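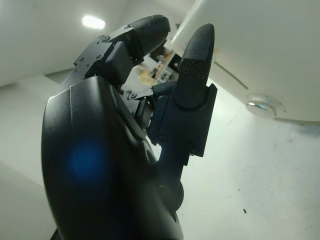 공동주택 계단실의 결로는 왜 최상층보다 1층에서 먼저 나타나는가?
1층 계단실은 바닥 슬래브와 출입문 주변의 표면온도가 낮고, 출입문이 열릴 때마다 습한 외기가 직접 유입되기 때문이다.

1. 연구 배경
본 보고서는 건축환경공학 실습 과목의 조별 과제로 작성하였다. 대상은 브론스브리지(Brornesbridge) 단지의 5층 계단실형 건물 한 동이며, 여름철 계단실 하부에서 반복되는 바닥 결로의 발생 조건을 파악하는 것을 목적으로 한다. 겨울철 창호 결로는 범위에서 제외하였다.

2. 측정 방법
온습도 기록계를 1층, 3층, 5층 계단참에 설치하였다. 설치 높이는 바닥에서 30 cm로 통일하였다. 1층에는 바닥 표면온도 센서를 추가하였다. 기록 간격을 일정하게 유지하였으며, 7월 한 달 동안 얻은 유효 자료는 지점당 1,135건이다. 통신 오류로 빠진 구간은 보간하지 않고 삭제하였다.
노점온도는 마그누스 식으로 계산하였다. 표면온도가 노점온도 이하인 시각을 결로 가능 시각으로 정의하였다. 육안 확인은 오전 7시에 실시하였으나 기록 양식이 중간에 변경되어 본 분석에는 사용하지 않았다.
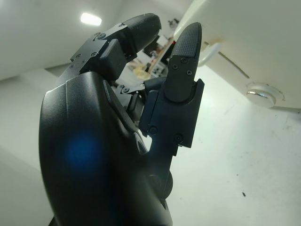
이 문서는 8월에 마지막으로 수정되었습니다.

3. 결과
1층의 결로 가능 시각은 새벽부터 오전 사이에 집중되었다. 비가 그친 다음 날 외기의 절대습도가 높게 유지되면 바닥 표면온도의 상승이 이를 따라가지 못하였다. 결로 가능 상태의 최장 지속 시간은 36시간이었다. 3층에서는 공기의 노점온도가 1층과 비슷하였으나 기온이 더 높아 상대습도는 낮게 나타났다. 5층은 지붕 일사의 영향으로 오후 기온이 크게 올랐다.
환기 조건도 비교하였다. 출입문을 열어 둔 날에는 1층의 노점온도가 외기와 거의 같은 시점에 변하였고, 닫아 둔 날에는 변화가 늦었다. 다만 거주자 출입을 통제하지 못하였으므로 두 조건의 차이를 환기만의 효과로 볼 수 없다.

4. 고찰
인접한 스타스홀름(Stasholm) 동은 1층 바닥 아래에 단열층이 있으나 비교 측정을 하지 못하였다. 도면상 대상 건물에는 해당 층이 없다. 따라서 지반으로 빠져나가는 열이 표면온도를 낮춘다는 설명은 가설로 남긴다.

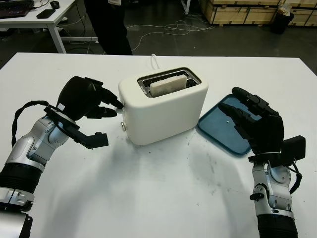

가설을 검토하려면 슬래브 하부의 온도 자료가 필요하다. 바닥을 천공할 수 없는 경우에는 표면에 열류계를 부착하여 열류 방향을 확인하는 방법이 있다. 조에서 검토한 캐럴(Carroll) 열류계는 대여 기간이 맞지 않아 제외하였다.
제습기 운전은 단기 대책으로 고려할 수 있으나, 출입문 틈새를 먼저 보완하지 않으면 외기 유입량에 비해 제습량이 부족할 수 있다. 오전 시간대의 개방 환기는 외기 노점온도가 바닥 표면온도보다 낮은 날로 제한하는 것이 타당하다.

5. 한계
측정 기간이 짧고 대상이 한 동에 그친다. 기록계의 상대 오차는 설치 전에만 확인하였고 회수 후 재교정은 하지 않았다. 원자료와 계산 시트는 과목 공유 폴더의 Lullska 항목에 저장하였다.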